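Old Phones in the Drawer: Why Students at Gemenside Do Not Recycle Them
Project report by Olumide Oyelaran and Manouchehr Jafarzadeh

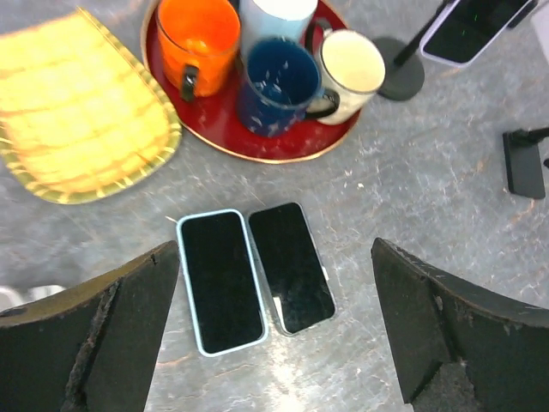

1. Introduction

Many families keep phones which they do not use anymore. We wanted to know how common this is among the students of Gemenside College, and what would make them bring the phones to a collection point. The city of Giruver has two such points, but both are far from the campus.

2. Method

We prepared a short questionnaire with nine questions and sent it by the student mailing list in July. The list has 1,000 addresses. We received 131 complete answers. Incomplete answers were not used. After this we talked with four students for a longer time, and we visited the repair shop Callside, where the owner let us ask questions during a quiet afternoon.

3. Results

The 131 students reported 806 old devices in their homes in total, counting also chargers, tablets and headphones. Phones were the largest group. Almost every person had at least one phone at home that nobody in the family uses.

The most frequent reason for keeping a phone was the photos on it. Students are afraid to lose them, or they are afraid that a stranger will see them. The second reason was "maybe I will need it" — a spare phone for the case when the new one breaks. Only a few students wrote that they did not know recycling exists, which surprised us, as we had expected this to be the main answer.

At Callside we learned that many customers ask for help with moving their photos. The shop does this for a small price, but it does not advertise it.

4. Discussion

Our sample is small and probably the students who answered are more interested in the topic than the others. The mailing list was also less active in summer. We think that information posters alone will not change much. A better idea is a collection day on the campus, with a table where somebody helps to copy the photos and erase the phone before it is given away.

5. Next steps

We sent our proposal to the student office in the Loureiro building and we wait for the answer. The questionnaire is in Appendix A.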